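Last updated: January

The Olla arrived on a pallet, and I should have taken that as a hint. I'd pictured something I could carry in from the ute under one arm. It's sold as a "compact picking assistant for the small warehouse", and compact is evidently measured against a Honda Civic, because that's what it was parked beside for most of the first morning while we worked out which door it would fit through.

For anyone new here, I help run the back end of a small mail-order parts business. We sell bits for espresso machines: gaskets, shower screens, the little springs that leap off the bench and are never seen again. We have 2,142 lines in stock, and until recently the system for finding any of them was to ask Manju. Manju Dixit has been there longer than the shelving. She regards the whole idea of an automatic picker the way my mother regards self-serve checkouts.

The Olla comes from an outfit called Brurkelden, who will rent you one for 45 days before asking for real money. You get a wheeled base, a lift column, one arm, a charging dock and a tablet in a rubber case of the sort given to toddlers. You also get a manual of 171 pages, four of which deal with picking things up. The rest is safety, cleaning, and a long chapter on colour codes for the status light. Mauve means it would like a rest.

Setup wasn't bad, I'll give them that. You push it up and down your aisles like a reluctant trolley and it draws itself a map. Then you teach it the shelves, which means printing a sticker for every bay and putting them on straight. Mine were not straight. The tablet told me so in a tone I've only previously had from a driving examiner.

Once it was going, it was slow and rather good. Small boxed items, all the same shape, facing the right way: it trundles off, fetches the thing, trundles back and puts it in the tote with great ceremony. Manju can do three orders in the time it does one, but Manju also goes home, and the Olla is quite happy fetching gaskets at two in the morning with the lights off. I came in early once to find the totes lined up and the machine back on its dock, glowing mauve.

Where it comes unstuck is inbound. The brochure has a section headed "Goods In" with a photo of a spotless carton on a spotless bench, label square to the edge, and I believe that carton has never been near a courier.

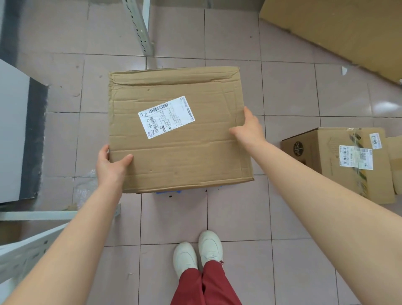
So receiving is still a job for people with arms. The add-on reader (extra, naturally) wants a flat label at a sensible angle, and anything soft in the corners makes the gripper nervous. It approaches, has a think, backs off and asks for help on the tablet. You help. It thanks you. After the fifth thank you I turned the sound off, and then spent a good while wondering why it had stopped in aisle two. It had been asking politely the whole time.

I rang Brurkelden about this and got a very patient bloke who suggested we re-box incoming stock into "Olla-friendly containers" before presenting it to the machine. I asked who would be doing the re-boxing. He said that was a great question.

To be fair, we did look at the alternative. Skemstead do a fixed carousel thing that spins your drawers round to you, and it's cheaper over the long haul, but it needs bolting to the floor and our landlord gets emotional about holes. It also won't leave the spot it's put in. The Olla at least comes to you, even if it takes the scenic route.

A few gripes for anyone considering one:

The reversing beeper can't be turned down, only changed to a different beep. The spare suction cups cost what I'd pay for a decent lunch, and it goes through them faster on dusty boxes. It won't cross the join between our old concrete and the tiled section without a run-up. And the tablet logs you out whenever you put it down, which is when you need both hands.

What I do like is that the stock count is now right. Every pick gets recorded whether or not anyone remembers to write it on the clipboard, and Manju, who won't say a kind word about it in its hearing, has started checking the tablet before she walks to the far aisle. I saw her move a crate out of its way last week. She said she'd needed the crate.

We've got a fortnight left on the rental. I'm leaning towards keeping it for the small stuff and leaving the cartons to ourselves, provided Brurkelden come down a bit on the monthly. I've asked them for a quote without the label reader and am told someone will be in touch.

Related posts
The great label printer sulk
Shelving, part two: we bought the wrong brackets
Why I no longer sell springs individually
A short history of our clipboard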